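Bendar Night 10K – worth the trip?

siv_lindholm
Hello all! I've got a place in the Bendar night race in March and I'm dithering a bit. It would be my first run after dark (I'm a Thursday morning plodder, really) and I'd love to hear from anyone who did it last year.
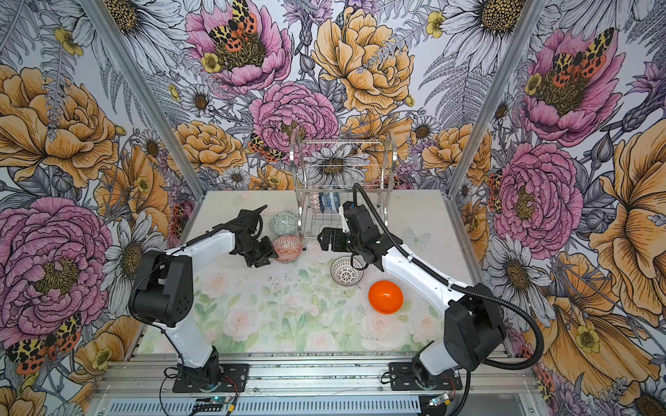
My main worry is the stretch along the canal, as my eyes aren't what they were. Is it lit all the way?

Eckhard S
Do it, Siv! Lit nearly all the way, and the drummers at the second bridge carried me up that hill. I took 3 minutes off my best.

swkwok
Sorry, can't agree with Eckhard on the lighting. There were 2 dark bits after the boathouse and I turned my ankle in one of them. Lovely marshals, mind you – but take a head torch.

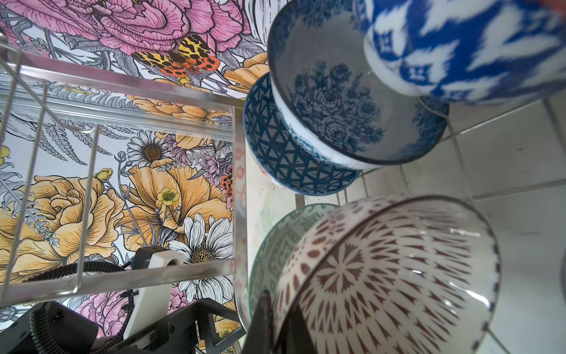 I'd also start further back than you think, as the first mile is very narrow and people do shove.

Eckhard S
Fair enough, I was probably following somebody else's torch!

siufong_w
The Parkedari race is kinder for a first go, with closed roads and more than 100 marshals.

siv_lindholm
Thank you, all of you. Torch ordered, and I'll start at the back with the chatty ones.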